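Filed under: Pubs & Bars / Owner Updates / The Rundine

Progress report no. 4: where the Rundine has got to since March

Hi Anika, and hello to everybody else at Ekel who gets this forwarded to them. You asked for something a bit longer than my usual two paragraphs, so get a coffee.

First the number you'll scroll down for anyway. We have spent $3,270 of the kitchen portion of the grant since my last report, nearly all of it on the walk-in. The compressor was the big piece. I had hoped to limp through summer on the old one, but it was running day and night and the electric bill was getting silly. Receipts are in the shared folder, in the order I paid them.

The food side is going better than I expected! We're open for dinner five nights now, up from three, and we did 92 covers on our busiest night so far, which was the night of the high school reunion (they drank us out of the Dewan pale by nine, more on that in a minute). The short menu is staying short. Burger, fish sandwich, the mushroom pot pie, soup, two salads, and whatever pie my sister-in-law feels like baking. People keep asking for wings. I don't have the fryer space for wings, and I'd sooner do the fish properly.

Beer. Dewan have been good to us. They deliver twice a week and they took back a keg that poured flat without making me argue about it. We moved two of the taps over to cider and something non-alcoholic, and the non-alcoholic one sells way more than I would have guessed, mostly to the trivia crowd on their second round. I did run out of the pale on reunion night, as I said -- that was my ordering, and I've bumped up the standing order by one keg.

The patio is the part I'm behind on. The plan you signed off on had it seating 43 by the start of the season. Right now I've got 20 seats out there, on the half that's been leveled. The other half is waiting on the drainage inspection, and the town has pushed that back twice. I call every week. The inspector is perfectly nice about it and has told me he's covering for somebody on leave, so I don't think yelling would help. The furniture for the second half is paid for and stacked in the garage under a tarp.

Staff: we're at full strength behind the bar, one short in the kitchen. I had a cook lined up who took a job closer to home the day before he was supposed to start. I've been covering the line myself on the quieter nights, and you can probably tell from how late this report is. I'm talking to two people this week and would be happy with either.

Families. This was one of the things you wanted to hear about. We let kids in until eight if they're eating, and the early tables fill up with them now. We got a couple of grumbles from the regulars at the long end of the bar. I moved the high chairs to the front room and the grumbling mostly stopped. Crayons are a bigger line in the budget than I planned for.

Music is on hold. The Jerero duo played once and drew a nice crowd, but the upstairs neighbor could hear every note, and I promised her I'd look at the ceiling before we try again. One quote is in, and it's high. I want a second one before I ask you to move any money around for it.

Before the next report I need to do these things:
- get the inspector out here
- hire the cook
- second ceiling quote
- reprint the menus (the pot pie price is wrong on half of them)

I don't need anything from you on the budget this time, just an okay to carry the unspent patio money past the end of the quarter. An email is fine. 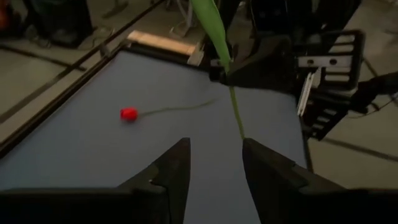 Comments (3)

Marge by the window: Please do not change the mushroom pot pie. Please.

tapline_ted: Glad to hear the pale order went up. I was there reunion night and ended up on cider. It was fine, but still.

Porchlight: Will the second half of the patio be okay for dogs too? The first half is great, mine sleeps under the table the whole time.

17 shares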